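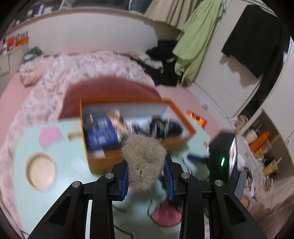

Figure 4.1 A ball of tangled fiber, held up over a low bedroom table.

Chapter 4
Lint, Fuzz and Other Small Leftovers

I put off writing this chapter for most of a year. Closets are fun to write about, and so are kitchens, but who wants to open a textbook to a wad of gray-beige fluff? Then I taught the bedroom unit at Lisgate again and got more questions about fuzz than about anything else on the syllabus, so fuzz gets its own chapter now (and a fairly long one — sorry!).

Look at Figure 4.1 for a minute before you read on. You've got the ball itself, with a darker bit of debris on the lower front. Behind it there's an open orange box with things in it, a bed with a pink floral duvet, and a heap of black clothing up against the wall. If I asked you to tidy this room, where would you begin? Most of my students go straight for the clothes, and I used to do the same. The clothes are big, and moving them feels like progress.

I'd like you to try it the other way around. Take the loose stuff first, the fuzz and crumbs and threads, while the surfaces are still easy to see. Dark fabric shows every bit of pale fiber, and once you've folded a black sweater around a tuft of lint you'll be meeting that lint again in April. I learned this in my first apartment, a tiny place over the Rocha bakery, where I owned one table, one lamp and far too many black cardigans.

So what is a ball like this made of? You usually can't tell by looking. Hair, shed cloth fiber and dust all mat together, and they pick up grit as they roll along. In Section 4.2 we'll pull a few samples apart with tweezers and sort what we find. You'll need a sheet of white paper, a hand lens and a little patience. My own practice sample, which I named Willa, took me a whole evening, and I still have her in a jar!

Section 4.3 moves on to small tables. I have strong feelings about small tables. They catch lids, dishes, cords and whatever was in your hand when you walked in, and each of those things leaves a little pocket where fluff can settle. We'll practice clearing one from left to right, wiping as we go, and putting back only what you use there.

Before you start, find a low surface in your own bedroom and leave it exactly as it is. Write down what's on it and where you think each thing belongs. Keep the page somewhere safe — you'll want it for the Trekisance worksheet on page 236.

4.1 Where Fuzz Comes From

Start with your bedding.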